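Home Newsletter Minutes Hall Bookings Contact

Evville Garden Club
Minutes of the June meeting, Wednesday, in the hall

Taken down by me again, seeing as I was the one with a pen. I've tidied my scribbles as best I can, so if I've got you wrong, tell me at the next one and we'll fix it.

We got going just after seven. It was a good turnout for such a foul night, and the urn was already on, bless whoever did that. Apologies were read out. Last month's minutes were accepted with one change: I'd written that the mulch was coming from the council when it's coming from the landscape yard on the highway. My mistake!

Money
We have nearly 1,000 dollars in the account once the insurance comes out. That's better than I thought we'd be (I had us down as broke), and most of it is from the autumn plant stall. There was a bit of back and forth over whether to put membership up. I said leave it alone for another year, and so did most of the room, so it stays where it is. We'll look at it again before the annual meeting.

Hukura Street beds
The lavender along the footpath has gone woody and half of it is dead in the middle. One view was to cut it back hard and hope, and the other was to rip it out and start over. I'm firmly in the rip-it-out camp, but I did write down both sides fairly. We agreed to pull the worst end now and leave the end near the bus stop until spring. Replacement plants will be westringia if we can get them in tubes, otherwise whatever's cheap and doesn't mind being ignored.

The tap is still leaking. I've rung about it twice and been given a job number both times, and they're different numbers. I'll ring again.

Tisumer trip
The bus to Tisumer is booked and we've filled 44 seats, which is the lot. There's a short waiting list, so please let me know early if you can't come. We leave from the hall car park at 8 am and I mean 8, not ten past. Bring your own lunch as the café there only does coffee and slices at this time of year. The nursery will hold plants for us behind the counter, so you won't have to lug your pots around all day. A question came up about whether big things can go under the bus. Yes, within reason, but please no trees! We had a magnolia last year and I was picking bits of it off my cardigan for a week.

Pruning morning
The roses at the library need doing and we've got the go-ahead. We need 6 people, and I had four hands up by the end of the night, mine included. Bring your own secateurs and clean them first, because there was black spot all through that bed in March and I don't want us carrying it home. Long sleeves too. There'll be a bin for the cuttings.

A newer member asked how far to take them down, and we got a proper little lesson out of it. Dead wood first, then anything crossing or rubbing, then down to an outward-facing bud. The old climber by the door gets left alone until it's flowered.

Winter flower table
Last winter's table was thin, and we all know it. With so little blooming in June it was suggested that we allow artificial flowers for the decorating section only, and keep the cut flower classes strictly from the garden. I wasn't keen at first, I'll admit, but I came around. We went on to colours for the table, and red roses and pale blue hydrangeas had the most support.

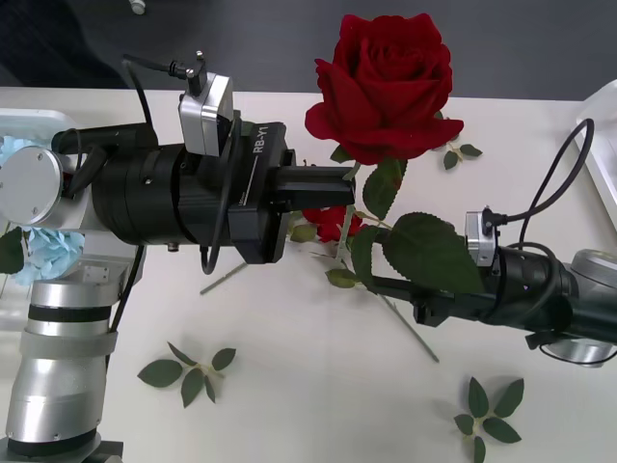
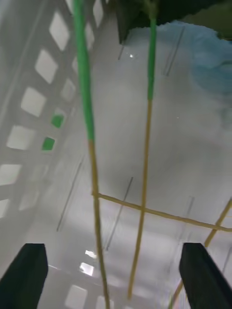
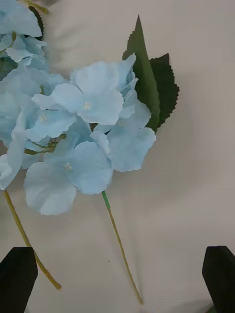 Pale blue hydrangea just above, red rose next.

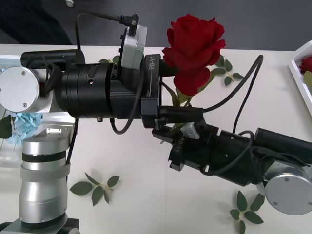
We put it to a vote and it passed easily, with 3 against. The cut flower classes don't change at all, and I'll put that in bold on the schedule so there's no grumbling on the day. Anything artificial has to be marked on the entry card. Vases are to be no taller than the ones in the hall cupboard, as we ran out of headroom under the shelf last time.

Seed swap
The Jia tomato seed went like hotcakes at the last swap and there's none left in the box. If you grew it, please save some for us this coming season. I've still got plenty of broad beans and a great pile of parsley that I'd love to see the back of. Please write the year on your packets! I opened one that just said "good ones" and I still have no idea what they are.

Other business
The hall key has been stiff in the side door, so use the front for now. The projector bulb has gone again. We agreed to get a price on a new one before we book any more slide talks.

Next month's talk is on worm farms, and I'm told there will be live worms. Supper is slices and something savoury, and could a couple more of us do savoury this time? We had five lots of caramel slice and one plate of sandwiches.

Closed at ten to nine. Chairs stacked, urn emptied, and there's a blue umbrella in the kitchen if you left one behind.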